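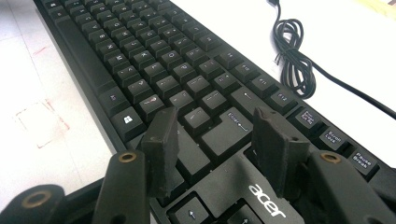

Anong Suwannarat wrote to us that she had never thought about how many keys she never presses until she was asked to sort them, and she wondered whether the Windows key ought to go with the letters or with the "odd ones". We talked it over for longer than we care to admit, and it now sits with the odd ones.

Plendside Keyboard Notes
README

Welcome, and thank you for having a look! Plendside is a small collection of notes and pictures on ordinary desk keyboards - the plain black sort that sits in front of you all day and hardly gets a glance. We began it in October as a way of agreeing on what to call things, as Kanokwan would say "the bottom corner bit" and Siriporn would say "the number end" and they would both mean something slightly different.

What is in the collection

There are 155 entries in this release, each with a short written note in everyday words. Most notes cover one patch of a keyboard: the letter block, the arrows, the number pad, or the strip of casing in between where makers like to put their name. The notes are kept in a folder called yensuk, and the word list in one called iva. (The folder names are left over from an earlier project and we have grown fond of them.)

How we name the keys

We write a key's name just as it is printed, capitals and all, so "PgDn" stays "PgDn". Where a key carries two legends, the main one comes first and the second follows after a stroke, as in 0/Ins or 1/End. A full-size board has two Enter keys, so please say "main Enter" or "pad Enter" every time, even when you feel it is obvious.

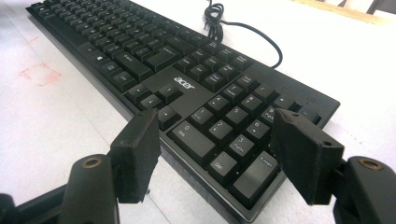 Number pad and arrows on a black Acer keyboard, with the maker's name in white.

The 6 on the pad gave us more bother than you might expect. Its second legend is an arrow, and early notes mixed it up with the proper arrow keys. We now write 6/right, and keep "right arrow" for the key in the arrow cluster.

Known gaps

All the notes are in English, and nearly all the boards are black, so pale keyboards are poorly served. Small print on the far rows can be hard to make out in pictures. If a legend couldn't be read, the note says "unclear" - please leave it that way unless you can read it yourself.

Corrections

Send them to Somkiat Thammasiri or Prapai Duangkaew at Dritdale, with the entry number and the wording you would like instead. Prapai goes through them in batches of 6, so a reply may take a little while.

Last updated Friday, November 22, 2024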